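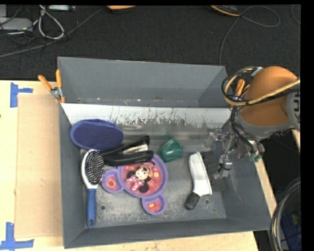 The sorting bin at the Bidlow student robotics club, with the arm over its right-hand side.

I have sat through three open evenings at the Bidlow club now, and each time I come away liking the students more and believing the brochure less. The brochure, put out by Makus, who supply the course, promises that pupils will "teach a robot to tidy up". Parents read that and picture a bedroom floor. What they get is a grey bin with a hairbrush, a child's Minnie Mouse plate, a green cup on its side and a scrubbing brush in it, and 15 teenagers taking turns at one arm.

I have no quarrel with the bin. Picking up a hairbrush is hard for a machine, and a pupil who has spent an evening on it knows something about the world that most adults don't. My quarrel is with the scoring. The Seltance cup, which the club enters every August, gives a point for each object lifted clear and takes nothing away for how it was done. A plate dragged up the wall by one ear counts the same as a plate picked up properly. So the students learn to go for what scores, as anyone would, and the awkward things get left till last.

The club's own log has 187 tries in it for the autumn term. I asked how many had failed. They knew the successes to the last one, but the failures had only been written down when somebody felt like it. That is the part I would mark. A page saying why the gripper missed the cup would tell me more about a pupil than another clip of it getting the cup right, and we have plenty of those clips already.

Then there is the money. Schools that join through Bakalis pay for the kit over 6 years, and I would like to hear from one that still uses it in the fifth. Our own cupboard holds two earlier crazes, both bought with the same sort of promise. The cables have gone missing from one and the software for the other will not open.

I am told I am being sour, and that the children enjoy it. They do enjoy it. They also enjoyed the clamps, the blue tape and the arguing over where the bin should go, and you could have most of that for the price of some wood and a few motors. Before the school signs for another round, I want the log filled in properly for one term, misses included, and read out at the next open evening by the students who wrote it. If it shows them getting better at working out what went wrong, I will sign the form myself.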